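### 4.2 Do rankings bring visitors?

Warnora has been named in 2 "places to go" lists, and its tourist office credits them for 4000 extra hotel nights. We doubt it.
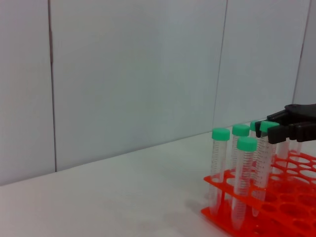
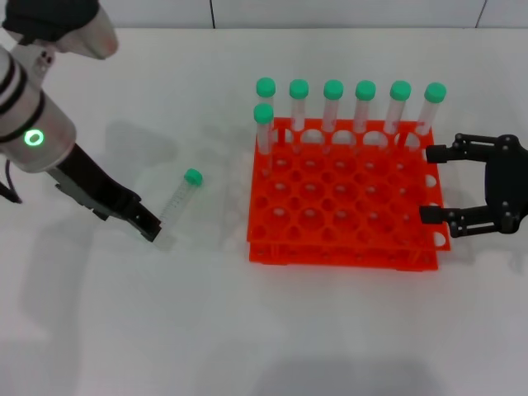
**Figure 3.** Capped tubes and an orange rack, both views.

Lai and Galli asked 300 guests why they came; 90 named a list. Guests often repeat whatever the lobby poster says. A rack of tubes, as in Figure 3, at least keeps its samples apart. The Warnora survey pooled tourists with business guests.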